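How to Run a Robot Open Day Without Losing Your Voice or the Bananas

I have now hosted the October open day at Ilevbridge twice. The first time I wore a tie. What follows is the procedure as Diane Perron and I left it taped to the office door, with my additions.

1. Pick a job people already do badly.

Visitors don't care how much your arm can lift. They care whether it can pack a lunch, having packed one themselves at 6:40 that morning with a child hanging off one leg. Ours goes into a navy insulated bag with a foil lining and a zipper, and everyone who walks in has an opinion on how it should be done. 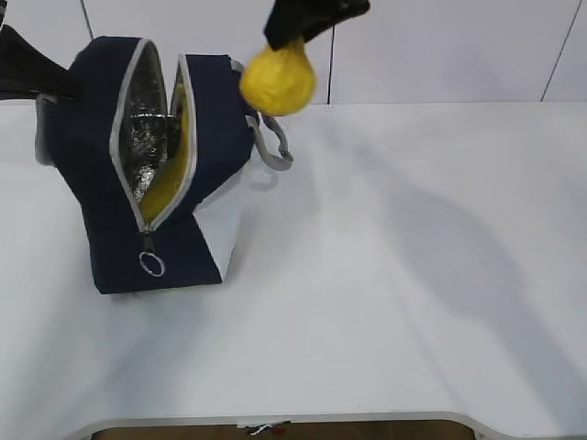
2. Choose groceries that disagree with each other.

Fruit is good. It's lumpy and it bruises, and no two pieces want to be held the same way. Add one hard thing with corners so the grip has to change partway through. Buy spares. Dwight Marchand ate two of ours before the doors opened and has never expressed regret.

3. Let them look at the bag up close.

Soft bags are the hard part, and you should say so early, before somebody's uncle says it for you. A box stays where you put it. A padded bag leans and folds, and the opening is a different shape every time you touch it. Put the wrist view on a big screen next to the table and stop talking for a minute.

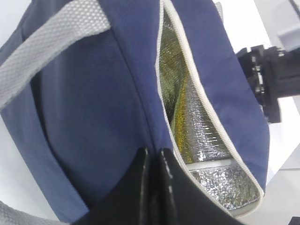 Shiny lining gives cameras trouble as well. It throws highlights around and picks up the color of whatever is near it, so a patch of foil can look like something it isn't. If your demo starts behaving oddly at 2 p.m., check whether the sun has moved before you blame the software. I blamed the software for most of a Friday.

4. Set the table and leave it alone.

Line everything up along the back edge, the bag at one end and the food next to it. Use a plain white table. Last year someone from Caron brought us a checked picnic cloth for atmosphere, and we thanked him and put it under the coffee urn, where it did fine work.

Keep the front edge clear too. People put phones there. They put car keys there. We had 200 visitors through the room last time and I believe I returned something to most of them.

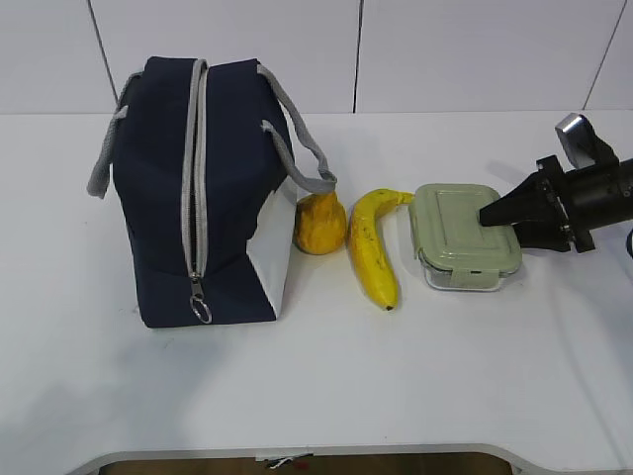
Why does it go so slowly?

Because we set it that way for visitors. A slower arm is easier to follow and easier to stop, and people standing near it stay calmer. Expect to be asked this by every group, usually by someone checking a watch.

5. Run short sessions.

Four groups an hour is the limit. We tried more and Diane lost her voice by lunch. Give each group one full attempt, start to finish, and take questions while the table is being reset. Tell them at the start that an attempt may go wrong. They'll be much nicer about it, and a few will root for the mango.

6. Don't skip the zipper.

Everyone wants to see the fruit go in, and then they drift toward the cookies. Hold them there. Zippers are where the good conversations happen, mostly with people who sew.
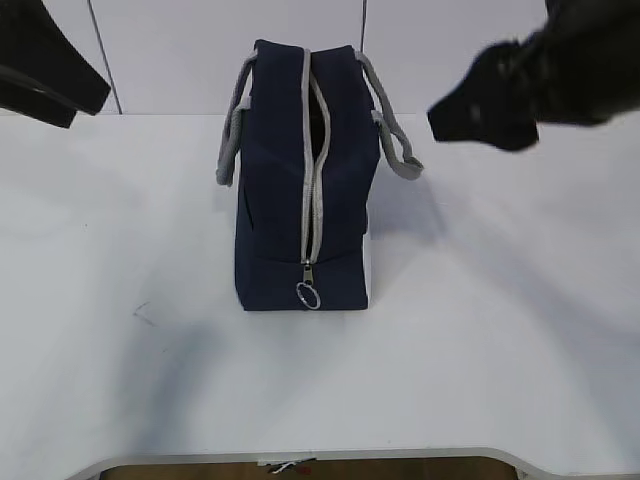
A woman from Jalto spent her whole visit on this, explaining to me that you have to hold the fabric taut at one end or the slider bunches it up. She was right, and I wrote it on my hand. Put a second bag on a side table so visitors can try it themselves using one finger and a thumb. It's a humbling exercise – I'd keep the bag well away from anyone's boss.

7. Pack up in daylight.

Count the fruit, wipe the table, park the arms, and take the signs off the doors. We left an arrow up once and had a very polite couple walk into a budget meeting.

Related items
- Choosing a stop button people can find
- What we spent on snacks (it was 800 dollars)
- Notes from the Tradance workshop on gripping soft things
- Parking at Ilevbridge: a short apology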